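Flostonano — Work with us

Good Practice Writer and Cell Steward (two positions)

Location: Milov building, ground floor
Start: March
Contract: fixed term, 40 hours per week
Reports to: Siham Younis, head of practice and safety

About the position

Flostonano develops methods for robots that handle clothes and other soft things. We are looking for two persons who will write, test and maintain the rules by which our small two-arm cells are used. The rules are collected in one document which we call the Gidilard handbook. It exists today in a first edition, and many people in the house have added to it in a hurry. Some pages are very good. Other pages say the same thing in two ways, and a few say two different things.

Your task will be to bring this handbook into a state where a new operator can read it in the morning and work by it in the afternoon. You will also spend a good part of every week at the cells, because we do not believe that a rule can be written well from a desk only.

What the work looks like

Our cells are small. Two arms stand at the front side of a white platform, and the garment lies between them or hangs on a rack behind. The operator sets out the garment, starts the run, watches it, stops it when needed, and writes down how it ended. The garments are ordinary ones: shirts, trousers, towels, scarves. 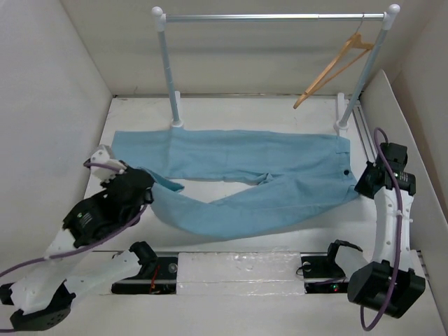 Two-arm cell with trousers, rack and hanger.

Every step of this has a rule or should have one. How must the garment lie at the start? How far from the rack? When is the operator allowed to reach inside? What is a failed run, and what is a run that should not be counted at all? Such questions look small, but 2,906 runs are stored in our archive, and the answers to them were not the same in every month. The people who use this archive later need to know under which rule each run was made.

Your duties

You will rewrite the Gidilard handbook chapter by chapter, together with the operators of the cells.

You will keep a change list, so that for each rule it is clear when it was changed, by whom, and from which run it is valid.

You will walk through the cells at the start of a shift with the check sheet: emergency stop, cables, fixings of the arms, state of the platform, state of the rack.

You will sit beside operators during their work and note where they leave the written procedure. Very often the operator is right and the procedure is wrong. We want this to be written down in a friendly way, without names.

You will train new colleagues. The training takes two half days at present and we would like to keep it so.

You will read the public safety standards for industrial and collaborative robots and tell us in simple language which parts concern us. Previous knowledge of these standards is welcome but is not a condition.

A part of the handbook which needs you most

The chapter on soft material is the weakest one. For a rigid part you can write "place it in the corner, label up" and everybody will do the same. For cloth the starting state must be described in another manner, and we have not yet found good words for all cases. We have at the moment three terms: flat, folded and free. "Free" is used for everything which is not one of the first two, and this is too much.
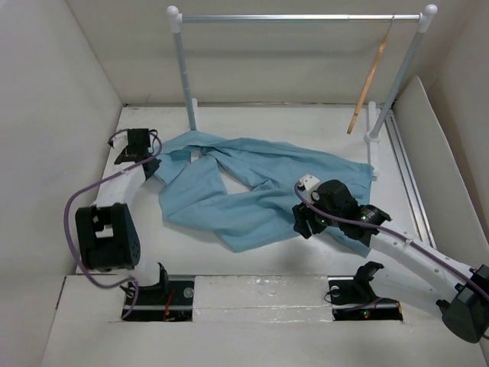

The hand rule is the second point on which we ask for your thinking. In the first edition it says only: "Do not reach into the cell while the arms are powered." This is correct and we will keep it, but it leaves out the moment which tempts people the most. When the blue cloth is twisted into a loose loop, with the bare platform showing through its middle and one gripper pressing into the fabric, the wish to help with two fingers is strong. Operators tell us so themselves. The new text must say what to do in this moment: stop the run with the button, wait until the arms are released from power, then decide if the garment will be set out again or the run will be closed. It should also say what to write in the log, because an intervention that is not logged is worse for us than a failed run.

Other points which are open today:

Cables. The cables along the arms need free movement in all positions, and a loop of cable must never lie on the platform under a garment. We have no agreed way to check this before the start.

The rack and the hanger. A hanger that is not in use may stay on the rod in some tasks and must be taken away in others. The handbook is silent.

Buttons and zips. It is not written which side must face up at the start.

Indicator lights. Operators learn their meaning from each other. We want one page, with the same words in all cells.

Stopping early. An operator may stop any run at any time and does not need to defend this decision. This is our practice since the beginning — please help us to put it in writing, on the first page.

Who we are looking for

You write clear and plain English. It does not need to be your first language. It is also not the first language of most people in the house, and the handbook must be understood by all of them.

You have worked with your hands in a place with written procedures. This can be a laboratory, a workshop, a kitchen, a laundry, a hospital ward or a factory line. We do not ask for a certain degree.

You are patient with repeated work. Some days you will watch the same trousers being set out from morning until the end of the shift.

You can say to an engineer that a rule is not possible to follow, and you can say to an operator that a rule must be followed.

Programming is not required. If you can read a simple log file it is a help, and if not we will show you.

What we offer

A fixed-term contract with the possibility to extend. The handbook work is paid work in full, including the hours for reading standards.

Fixed day shifts. There are no night shifts at the cells.

A quiet room for writing on the same floor as the cells.

Flexible hours during Ramadan and for other religious or family occasions. Please only tell us early, so the shift plan can be arranged.

A staff lunch on shift days. Vegetarian food is always there.

Accessibility

The cells stand on tables at sitting height and can be used from a chair or a wheelchair. The entrance from the yard is without steps. If you need any other arrangement for the interview or for the work, write it in your letter and it will have no influence on the choice.

How to apply

Please send us a letter of one page and a short CV. Photos, age and family status should be left out.

Together with the letter, send us one written procedure made by yourself, also of one page at most. The subject is: how to fold a pair of trousers and hang it on a hanger. Write it for a person who will follow each sentence exactly and will not guess anything. We will give it to a colleague who has not seen it before and ask this colleague to do what is written. Drawings are allowed.

If your procedure was written with the help of another person, say so. It is not a disadvantage, in our work almost every page has more than one author.

Selected applicants will be invited to a half day in the Milov building. In the first part you will run a cell with one of our operators at your side. In the second part you will talk with Siham Younis and one engineer about your procedure and about one chapter of the handbook, which you will receive before the visit. Travel costs inside the country are paid back against the ticket.

Letters should be addressed to Siham Younis, Flostonano, with the words "Gidilard handbook" in the subject line. Questions about the position can be sent to the same address. Each applicant receives an answer, also in the case that we cannot offer the position.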